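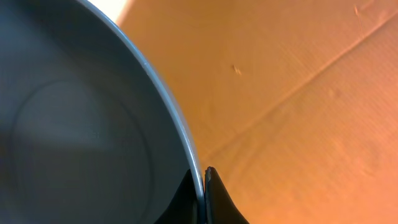
4. The open afternoon

4.1 Set-up and visitors

The demonstration ran in September in the ground floor workshop at Warnus, doors from 2 pm. Two stations. Pot station first, on cardboard, one large metal pot and nothing else to worry about. Then the table station with the tray. Visitors came through in groups and stood behind a taped line. 284 people signed the sheet, but several signed for whole families, so we treat this as a lower bound.

Both stations ran the same controller (Zuson, see Section 3) with no changes between groups. Yu-ting Shek started the runs and kept the log. Murray Girard did the talking. Attempts were logged as complete, incomplete or stopped by hand; a stop by hand counts as a failure in all tables, even where the stop was for a child leaning over the tape.

The rim grasp in Fig. 4a, with one finger inside the wall and one outside, was the grasp visitors asked about most. Many expected the arm to go for the widest part of the pot. The rim is thin, and the fingers don't have to open far. Same grasp as in the lab trials, same closing force setting. We did not tune it for the day.

4.2 The table station

Short version of the task: a meal tray and a dish rack, two arms, one either side. Food and spoon on the tray at the start, in the layout of Fig. 4b. The visitors were not told which arm would move first. We asked them to guess, by show of hands, and most groups guessed wrong, a point we come back to in 4.4. Reset time between runs was set at 26 seconds and mostly kept to, though it slipped late in the afternoon when teh queue backed up.

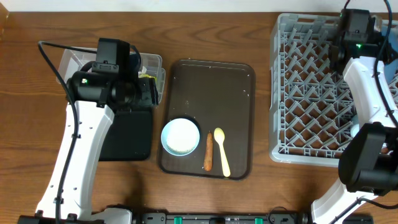 Jahangir Dewan wrote on the comment sheet that the waiting was harder to follow than the moving. When an arm paused he could not tell if it was planning, stuck or finished, and he would have liked a sound or a light that meant one thing only. He added that he would let it clear his own table, but not with his mother's plates.

Similar remarks came up on other sheets, less fully put. We had taken pauses to be harmless. They were not read that way. After the first hour Murray began saying "it's thinking" out loud at each pause, and Yu-ting marked in the log where this started, so runs before and after can be kept apart. No change to the arms themselves. Only the talk changed.

4.3 Logging and camera views

Each run gave an overhead view and the wrist views. All were kept at full rate. One complete table run came to 4000 stored images across the views, after dropping doubles. Fig. 4c is from a wrist view.
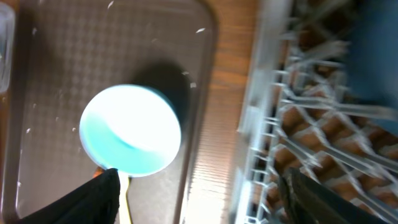 Glare is the main fault in the wrist data and we did not remove it. Blur is left in too. Filtering was tried on the lab set (Section 3.5) and it cost us useful moments near contact, so the open day data are reported raw.

Fig. 4. Open afternoon: (a) pot station, wrist view; (b) table station, both arms; (c) wrist view at the tray.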